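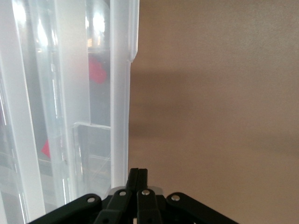
Frosted bin upright, tan wall beside

List: Pustidgate Home Storage
Date: Tuesday, January 9, 2018
Subject: Re: Frosted bins or clear ones?

> I'm replacing the cardboard boxes in my hall closet and can't decide
> between clear bins and the frosted kind. Clear costs more at Calimlim.
> Can you tell what's in a frosted one without opening it? Also, does
> anyone stand theirs on end? My shelf is only 18 inches deep.

I've used the frosted ones for years, mostly the Luvex 68 quart. You can make out colors through the side but not much detail. Something red shows up as a red blur, and the gray stuff all looks the same. Under a ceiling light the glare near the top hides even more, so put your label low.

Standing them on end works if the load is light. Mine have a thick rib down the side and the rim sticks out a little, so they won't sit flush against a wall. Leave a gap – an inch is enough. I wouldn't do it with books or canned goods.

If you want to see exactly what you have, pay for the clear. I keep craft supplies in clear and everything else in frosted.

Trakau had lids on sale last March, sold separately. Check the size before you buy, as theirs did not fit my older bins.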